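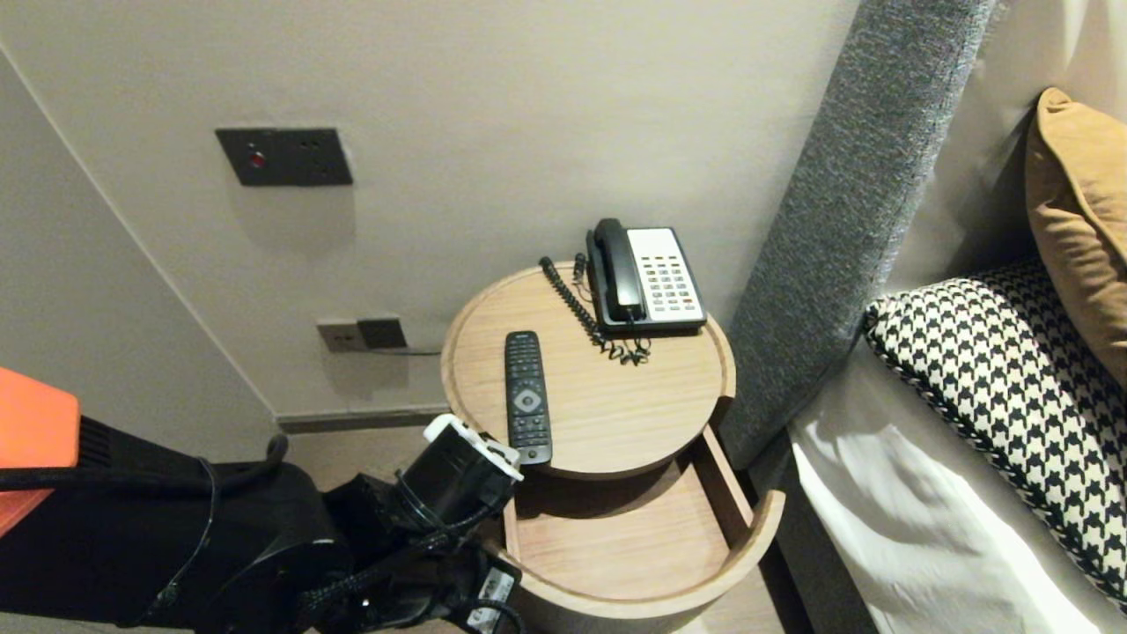 Bedside phone, drawer open.

Ticket: phones dropping overnight, Clivstead guesthouse
Status: open again
Priority: Low (changed from High by Pludness support, without comment)

Tuesday, first entry. Every bedroom phone on the upper floor loses dial tone at 2 in the morning and gets it back when it feels like it. Guests mostly don't notice, being asleep. The one who did notice wanted a wake-up call and has shared her feelings at the desk.

Pludness asked us to restart the switchboard. Restarted. They asked whether we had restarted it. Confirmed.

Update. Swapped the power supply for the spare from our Hukham building. Same fault, same hour. Spare now suspected of being the one Hukham sent back as faulty. 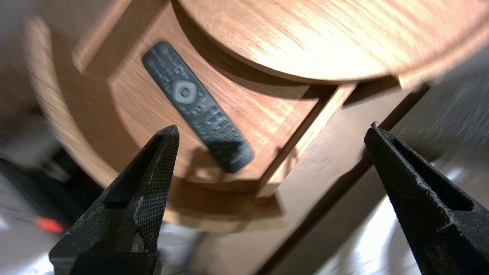

Update. Pulled the log, nearly 1000 lines, of which 37 say "registration expired" and the rest say "OK." The expired ones all land in the same two minutes. Pludness says this is consistent with a network issue. So is most of human history.

Update. Demirtaş, who did our cabling, had a look at the router and found a scheduled nightly reboot. It comes back up fast enough, but the switchboard gives up after 2 tries and sulks. Reboot disabled, retry limit raised.

Update. Tone held all night. Closed ticket.

Update. Reopened ticket. The router updated itself and put the schedule back. Pludness has asked us to restart the switchboard.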